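Roller blind

A roller blind (also roller shade) is a window covering made of one piece of fabric wound on a tube at the top of the window. Pulled down by a chain, a spring or a small motor. Common in offices, classrooms and workrooms, less so in bedrooms.

Parts

Tube, two brackets, fabric, bottom bar. Chain drives have a clutch at one end. Most tubes are aluminum, older ones wood.

Fabric

Sold as sheer, dimming or blackout. Pale grays and greens are usual for workrooms. The fabric is cut narrower than the bracket width, so a strip of daylight gets in down the sides - the "light gap". Side channels close it but are seldom fitted outside of bedrooms.

Tall windows

On a wall of tall windows each pane normally gets its own blind, with the pillar between left bare. One wide blind is cheaper but sags in the middle. Graciela Domínguez, in the Luldale fitting notes, puts the limit at 100 inches for a plain tube.

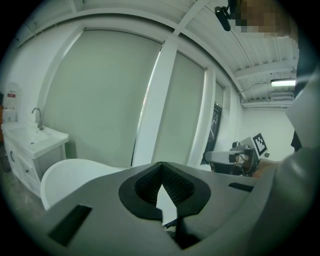 Blinds on the same wall are often left at diferent heights. Linked tubes fix this, at a cost.

Care

Dust with a dry cloth, top to bottom. Do not roll up damp - mildew. Fraying edges can be trimmed once, maybe twice.

See also: Roman shade, Venetian blind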